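Section 4. Recording Box-Packing Demonstrations

4.1 Purpose

This section describes the procedure for recording demonstrations with the Pliltia hand-held grippers in private homes. It applies to all operators working under the Tenell household program. Operators who have not completed the calibration steps in Section 3 should do so before continuing.

A demonstration is one complete handling task, recorded from the moment the grippers leave their rest position to the moment they return to it. The September release of the training set requires 1,605 accepted demonstrations of the packing task. Rejected recordings do not count toward this total.

4.2 Preparing the Work Area

1. Choose a table that can be reached comfortably from a standing position. Household table coverings may remain in place if they do not slide.

2. Place an open cardboard box on the table with its flaps clear of the opening.

3. Select the items for the session from the household's own supplies. Include both rigid and soft items. Glass, open food and sharp objects are not permitted.

4. Ask the residents to remove letters, prescriptions and other papers that show a name or address.

Note: Rooms are to be recorded as they are found. Do not clear furniture or belongings from the background unless they block the operator's movement. 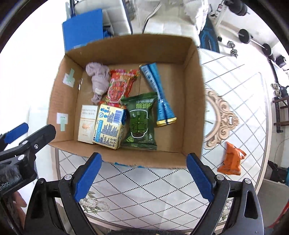

Item variety has a direct effect on the quality of the trained policy. A model that has handled only rigid cartons will close its fingers too far on a bag and too quickly on fabric. Each session should therefore combine several types of packaging with at least one textile. Crimped snack packages, slim stick packets, a printed carton and a rolled cloth placed in the same box are a suitable mix. Items may overlap, and printing may face in any direction. An item left on the table outside the box, as with the orange package, is also acceptable and should be entered in the session log as "outside."

4.3 Recording a Demonstration

1. Hold one gripper in each hand and bring both to the rest position. Wait for the ready tone.

2. Open the jaws fully before approaching an item.

3. Approach at a steady speed. Keep the item between the two fingertip pads until contact is made.

4. Close the jaws until the item is held securely. Do not squeeze further.

5. Lift, move and release the item. Pause for 3 seconds after release.

6. Repeat steps 2 through 5 for each remaining item, then return to the rest position.

7. Mark the recording as complete or failed in the Noiphan application.

Caution: Soft packages can burst under excessive pressure. If a package leaks, stop the session and wipe the fingertip pads with a dry cloth.

Caution: Do not use the side walls of the box to support the grippers. Repeated contact bends the linkage arms and invalidates the calibration.

4.4 Session Limits and Review

A session consists of no more than 25 demonstrations. The operator must rest before beginning another session. Item positions must be changed between demonstrations.

Failed attempts are to be kept and labeled. They must not be deleted from the device. Dropped items, missed grasps and double grasps each have a separate label in the application.

Upload all recordings to the Brolberg server by 6:00 p.m. on the day of collection. Questions about labels or rejected recordings should be directed to the data quality lead, Wagner Xavier.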